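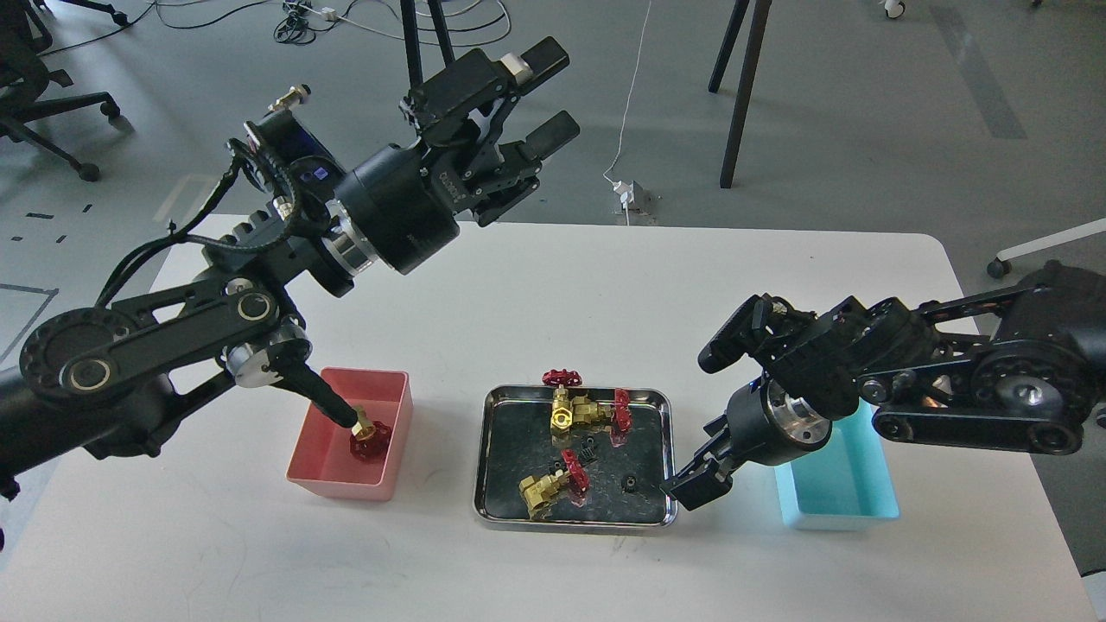 Vannes, volants et bacs en plastique : petite galerie de robinetterie

Cette page s'adresse à ceux qui aiment le laiton, et il y en a plus qu'on ne croit. L'atelier Marikar range ses vannes à volant rouge depuis assez longtemps pour avoir développé des opinions sur les volants rouges. On nous demande parfois pourquoi rouges. Parce que le bleu était pris, répondait l'ancien catalogue Ziter, qui ne s'embarrassait pas de pédagogie.

Il reste 441 pièces à trier avant le mois de novembre, date à laquelle l'étagère du fond doit accueillir autre chose. Nous avons donc sorti les plateaux, les bacs et une patience de qualité moyenne.

Le plateau en inox
Peu profond, coins arrondis, fond sombre et moucheté qui renvoie la lumière sans qu'on lui ait rien demandé. Deux vannes en laiton y sont couchées, chacune à sa façon : celle du haut laisse dépasser un volant par-dessus le rebord, celle du bas a choisi la diagonale. Une vanne à volant ne se pose jamais droite. Elle roule, elle bascule, elle s'arrête là où elle veut, et l'on finit par appeler cela un classement.

Le bac rose
Une pièce de vanne, son écrou hexagonal en laiton, son volant rouge. Le rose n'est pas une couleur de robinetterie, tout le monde en convient, mais ce bac a coûté moins cher que le gris et il est un peu translucide, ce qui évite de se pencher pour savoir s'il y a quelque chose dedans. Chez Lakdale, on nous avait vanté un modèle à couvercle. Le couvercle s'est perdu en une semaine — le bac aussi, d'ailleurs.

Les deux petites pièces noires
Elles se trouvent entre les vannes, sur le fond du plateau. Écrous, bouchons, raccords : les avis divergent à l'atelier, et le débat a déjà duré plus longtemps que le tri lui-même. En attendant un verdict, on les laisse où elles sont. La dernière fois que quelqu'un a mis des petites pièces noires « en lieu sûr », il a fallu en recommander.

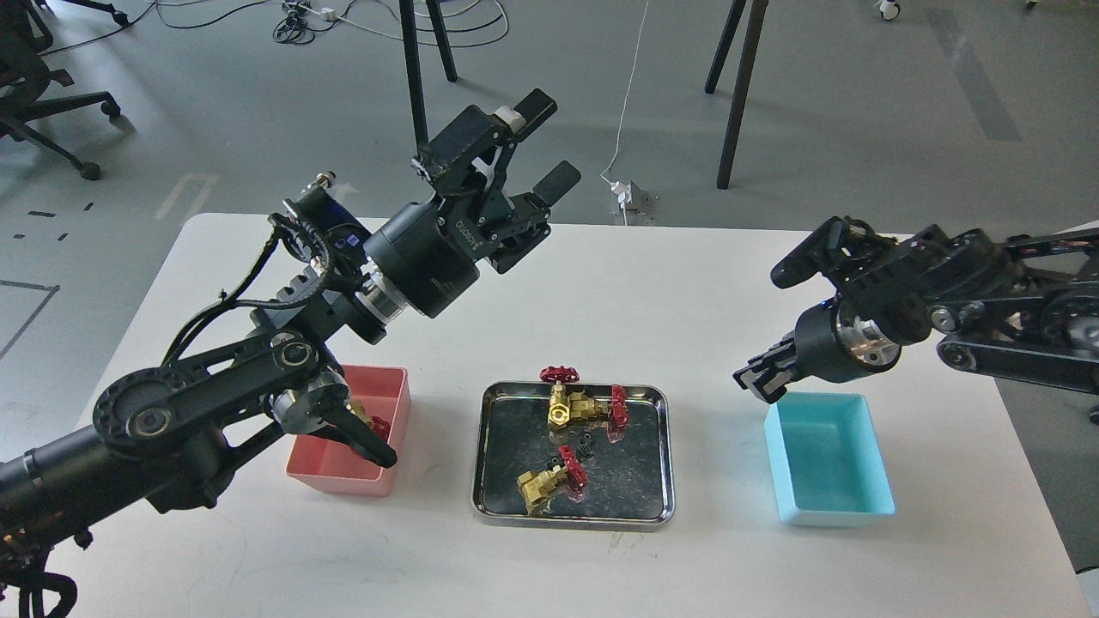

Le tri proprement dit obéit à une règle simple, que chacun applique à sa manière. Ce qui est complet va d'un côté, ce qui ne l'est pas va de l'autre, et ce qui fait hésiter retourne au plateau. Le plateau se remplit vite.

Le bac bleu clair
Intérieur turquoise pâle, et vide. C'est le plus beau des deux et celui qui travaille le moins, situation que l'on rencontre dans d'autres métiers. Il est à droite du plateau, tout prêt.

La table
Blanche, rectangulaire, héritée du local précédent. Le laiton s'y voit bien, les rayures aussi. Nous avons envisagé le tapis de protection Vava, jusqu'à la lecture du devis.

La suite de la galerie sera mise en ligne quand les vannes sans volant auront été séparées des volants sans vanne. Les seconds sont nettement plus nombreux, et personne à l'atelier n'a encore proposé d'explication convaincante.

Page mise à jour le 17 juillet 2026.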